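Warnerby Remembrance Captions: read me first

Hi! I put this little collection together after spending far too many evenings going through the Warnerby parish newsletters. It's a plain text file of captions from memorial services, wreath layings, parades and unveilings in and near Warnerby, typed up just as they were printed. The current release is from September 2019.

What you get

There are 523 captions in captions.txt, one per line, and a second file, places.txt, that matches 186 of them to a spot on the town map. I only matched the ones I was sure of. "By the gate" could be any gate in Warnerby, so those lines stay blank for now.

Each line has the caption, the newsletter issue and a short event tag. There are 12 tags, and the one I use most is "wreath" — no surprise if you've ever been to Cartwright Green on a cold morning with the band playing!

How I typed them

I kept the old spellings, the odd capitals and even the double spaces. If a caption ran across two columns I joined it up. People's names are replaced with initials, mostly as a courtesy to families, and military ranks are left alone. Where the print had faded I wrote [unclear] and moved on.

The typing was done in Zosus, a small text tool I've used for years. It likes to turn dashes into hyphens, so if you see a hyphen with spaces on both sides, it was probably a dash on paper.
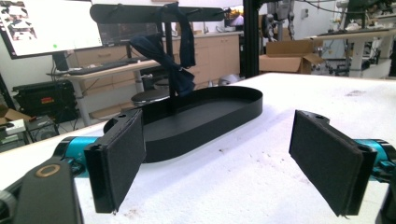 Known problems

The Jastell Bridge unveiling shows up under 2 different tags (my fault, I changed my mind halfway through). A few captions got printed again in later issues and I haven't taken the repeats out. Also, the parade captions lean heavily toward whoever was standing at the front, so please don't use them to work out who attended.

Using it

Help yourself for school projects, local history pages or language work. A mention of the Warnerby Remembrance Captions would be lovely. If you find a typo, check whether it's in the newsletter first — plenty of them are — and then send me the line number and the issue. I fix things in batches, usually when it's raining.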